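Sigrún Kirkegaard
Tuesday, 7:40am

right, moving desk thread as promised. two people asked, so here goes

paid 450 for the standing desk secondhand from a bloke in Zerthorpe. new ones were 1182 and no chance

do NOT carry it up the stairs in one piece. take the legs off first. we didnt. there is now a dent in the wall at the turn, landlord hasn't seen it yet

back is better after a month. feet are worse. got a mat, mat smells 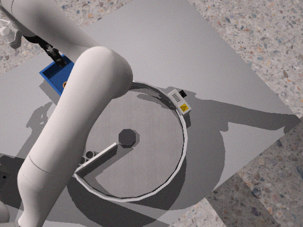
grey tabletop, off-white arm

colour: went for grey in the end. Apinya said white shows every tea ring and she's right, hers is a state

standing all day is rubbish btw. I do mornings up, afternoons sat down. Fongchan does it the other way round and swears by it

cables!! leave loads of slack. first time I raised mine it pulled the lamp straight off the back

anyone want the old desk? free, collect from Zerthorpe, one drawer sticks. gone by the weekend pls, its blocking teh hall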